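Kfz-Werkstatt Melnyk sucht Verstärkung: Kfz-Mechatroniker/in (m/w/d), Vollzeit oder 4-Tage-Woche

Wir reparieren Autos. Das klingt selbstverständlich, aber wer zuletzt in einem größeren Betrieb gearbeitet hat, weiß, dass man dort vor allem Teile tauscht, bis die Fehlermeldung aufgibt. Wir suchen jemanden, der vorher noch einmal unter den Wagen schaut.

Der Betrieb besteht aus 6 Leuten, zwei Hebebühnen, einer Grube aus einer Zeit, in der man Gruben noch genehmigt bekam, und einer Kaffeemaschine, die als einziges Gerät im Haus einen Wartungsvertrag hat. Unsere Kundschaft fährt, was sie sich leisten kann: viele Kombis mit sechsstelligem Kilometerstand, etliche Transporter von Handwerkern, ein paar gepflegte Limousinen, deren Besitzer beim Ölwechsel gern danebenstehen. Oldtimer kommen auch vor. Meistens wissen die Halter noch nicht, dass es welche sind.

Was Sie bei uns tun

Inspektionen, Bremsen, Fahrwerk, Auspuff, Klimaservice, Vorbereitung zur Hauptuntersuchung. Dazu Fehlersuche an der Elektrik, und zwar mit Messgerät und Schaltplan. Das Diagnosegerät dürfen Sie selbstverständlich benutzen, Sie müssen ihm nur nicht alles glauben. Zweimal im Jahr ist Reifensaison, dann machen alle Reifen, auch die Chefin.

Den Auftrag besprechen Sie bei größeren Sachen selbst mit dem Kunden. Wer also den Satz »Das hat vorher nicht geklappert« schon einmal gehört hat, ohne die Gesichtsfarbe zu wechseln, bringt eine wesentliche Qualifikation mit.
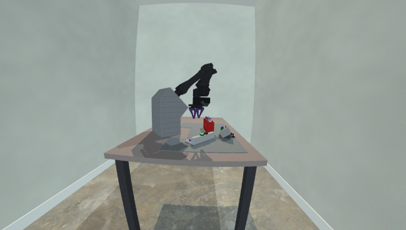

Vullomgate, im Dezember

Die Stelle ist ab sofort zu besetzen. Unser Kollege aus der hinteren Halle geht nach langen Jahren in Rente und hat angekündigt, dass er nach dem letzten Arbeitstag nicht mehr ans Telefon geht. Eine Einarbeitung mit ihm ist möglich, solange er noch da ist. Sie lohnt sich: Er erkennt ein Radlager vom Hof aus und weiß, welche der Schubladen klemmt und welche nur so tut.

Was Sie mitbringen

Eine abgeschlossene Ausbildung als Kfz-Mechatroniker/in oder Kfz-Mechaniker/in. Ob die Urkunde frisch ist oder schon vergilbt, ist uns gleich. Führerschein Klasse B, denn eine Probefahrt auf dem Beifahrersitz ergibt selten einen brauchbaren Befund. Ein Hochvolt-Schein wäre schön, sonst schicken wir Sie auf den Lehrgang und bezahlen ihn auch. Deutsch sollte für Kundengespräche reichen. Geflucht wird in der Werkstatt mehrsprachig.

Nicht nötig sind Lebensläufe mit Kompetenzbalken, ein Motivationsschreiben über Ihre Leidenschaft für Mobilität und die Versicherung, dass Sie belastbar sind. Das merken wir im November beim Reifenwechsel von allein.

Was Sie bekommen

Einen unbefristeten Vertrag, 30 Tage Urlaub und ein Gehalt, das wir beim Gespräch nennen, bevor Sie danach fragen müssen. Im Juni gibt es 600 Euro Urlaubsgeld. Überstunden werden aufgeschrieben und abgefeiert, und zwar im selben Quartal. Werkzeug stellt der Betrieb. Wer am eigenen Drehmomentschlüssel hängt, bringt ihn mit und schreibt seinen Namen drauf, gut lesbar.

Arbeitskleidung wird gestellt und gewaschen. Das eigene Auto dürfen Sie nach Feierabend auf die Bühne nehmen, Teile gibt es zum Einkaufspreis. Es gibt keinen Obstkorb – der letzte stand so lange, bis er selbst durch keine Abgasuntersuchung mehr gekommen wäre.

Die Aufträge laufen seit dem Frühjahr über das Programm Codasora. Man gewöhnt sich daran. Die Teilebestellung geht über Fovlow, vormittags bestellt, nachmittags da, im Regelfall sogar das richtige Teil. Und ja, der Papierblock mit Durchschlag liegt noch unter der Theke.

Wie es weitergeht

Rufen Sie an oder kommen Sie vorbei, am besten zwischen 7 und 8 Uhr morgens, dann ist noch niemand schmutzig. Ansprechpartnerin ist Edeltraud Hollenstein, Werkstattleitung, Durchwahl 779. Wenn sie nicht abnimmt, liegt sie unter einem Transporter und ruft zurück. Schriftliche Bewerbungen nehmen wir auch, eine Seite und das Zeugnis genügen.

Danach vereinbaren wir einen bezahlten Probetag. Sie bekommen ein Auto mit einem echten Fehler, einen Kaffee und Ruhe. Ob Sie den Fehler finden, interessiert uns weniger als die Frage, wo Sie anfangen zu suchen. Eine Antwort erhalten Sie in derselben Woche, auch wenn es eine Absage ist.

Auszubildende nehmen wir zum Sommer wieder, Bewerbungen dafür bitte ebenfalls an Frau Hollenstein. Für Praktika gilt: Sicherheitsschuhe mitbringen, die haben wir nur in Größe 46.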